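Rotilby sketchbook swap: April round

The spring swap is closed and the books are on their way back to their owners. We had 613 sketchbooks in this round, up from the fall, and about 60 of them came from people who had never sent one in before. Each book went to three other artists, who added a page apiece in pencil, ink or watercolor.

A few arrived late because the Mitley drop-off was shut for repairs. If yours hasn't turned up by the end of the month, write to us with your book number and we'll trace it. 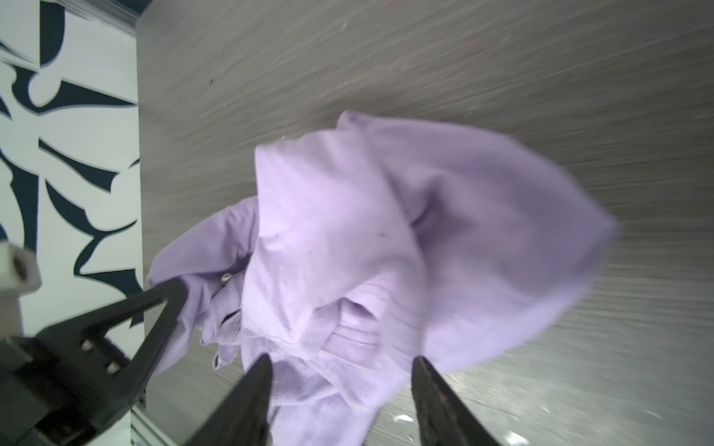

The scans are going online in batches. So far 1,393 pages are up on the Galbraith site, sorted by book number. You can search by medium as well, though the tags are patchy - we are still fixing the ones marked "other."

For the next round, please use books no larger than 8 by 10 inches. Spiral bindings are fine. Paper under 90 lb tends to buckle with paint, so write "dry media only" inside the cover if yours is thin. Sign-up forms will be in the next issue, and postage stays the same.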